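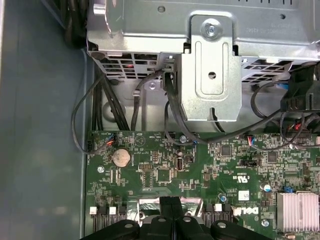 Nouhaila Benjelloun
Workshop Director, Skerketti

About Us

Skerketti is a shared workshop for people who build robots and automated equipment on their own time. Members rent bench space by the month, keep their projects on site, and have the use of our tools, test stations and parts library. The workshop is open to adults of any background. No engineering degree is required, and many of our members came to us with none.

Our Work

The main program of the workshop is the Ruddock arm, a bench-scale robot arm with a camera at the wrist and a multi-finger gripper. It is designed and maintained by members. The present version is trained and tested on desktop computers with the side panel removed. An open case is a demanding place for a gripper: cables loop over the board, the drive cage leaves limited room above, and connectors sit close together. Members practice approach and positioning over a Dell motherboard before they are cleared to work on tasks that involve contact.

Ayman Ezzat leads the mechanical group and is responsible for the gripper fingers. Nhàn Kiều leads motion planning and reviews all changes to the arm's control software. Requests for time on the arm go to either of them in writing.

Home Builds

A large share of our membership works partly at home. The Plirnau program supports these members with a loan shelf of motors, drivers and power supplies, and with a design review before any machine is first powered up. Reviews last 30 minutes and are held at the member's own bench or at ours. Loans run for 30 days and may be renewed once. Othmane Shehata manages the program and keeps the shelf inventory, which now lists 272 items.

Training

New members complete an introductory course of 8 sessions covering electrical safety, basic wiring, static protection, emergency stops and the care of shared tools. Mahmoud Ezzat teaches the course. The next group begins on 24th September, and a further group is planned for November. Members with prior experience may ask to be assessed instead - the assessment covers the same material and is given at the bench.

Facilities

The workshop occupies the ground floor of the Mositz building. Members have access to electronics benches, a small machine room, a print room and locked project storage. The machine room may be used only when a second trained member is present.

Membership

Applications are accepted throughout the year. Applicants are asked to visit once before applying and to bring a short written outline of what they wish to build. Current rates, the bench calendar and the workshop rules are available at the front desk or by mail on request.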